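Home Textiles and Laundry Care, Skosdale evening course
Handout 4: Folding short-sleeved T-shirts
January 8, 2024
Shares: 21 | Comments: 3

In the last handout we treated towels and flat cloths. A T-shirt is more difficult, as it has sleeves, a collar and a soft knit that does not keep a straight line. Please read these notes before the practical hour and bring one shirt of your own, cotton if possible.

What we want is a flat, square bundle which fits the shelf boxes from Zunedis that we use in class. Small wrinkles on top are no problem. More important is the thickness: when one side is much thicker than the other, the pile will lean after five or six shirts.
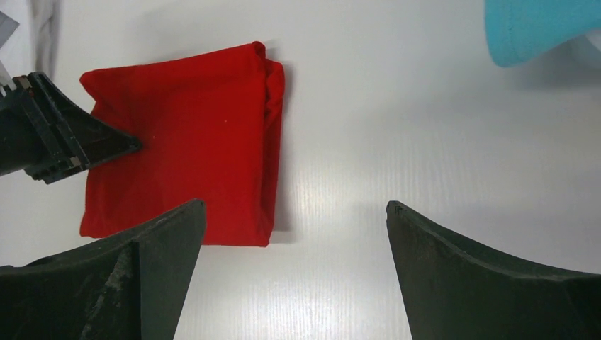
Fig. 1. Red fabric folded to a roughly square bundle. The right edge is thicker and bunched.

A thick edge can come when the cloth is rolled instead of folded, or when a sleeve is caught inside. Do not press it down with the hand – open the last fold, smooth the layer under it and close again. Check also for lint and loose threads. On a strong color even a tiny pale speck is visible.

Preparing the shirt

Work on a smooth, clean table. Lay the shirt flat, with the collar away from you and the hem toward you. Hold it at both sides near the sleeves and pull gently outward. The knit should be smooth but not stretched.
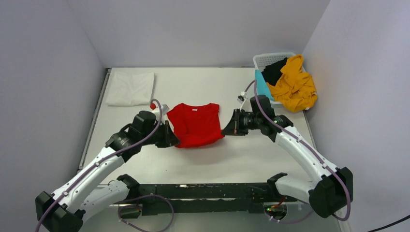

Then fold one side toward the middle, and lay the sleeve back so it stays inside the bundle. Repeat with the other side. The two folded sides should be equal in width. At last bring the hem up to the collar, and fold once more if your box is small.

Finished pieces go to the back of the table, so that the front stays free for the next one.

Homework: fold 15 shirts before the next meeting and note which edge becomes thick. The Szilágyi method, with the shirt face down, will come in April.

Comments (3)

gromero_reader: My pile always leans to the right, now I will look at the sleeves.

linen22: Is it the same for long sleeves?

foldingathome: Thank you for the handout, very clear. Can you please add the measures of the shelf boxes?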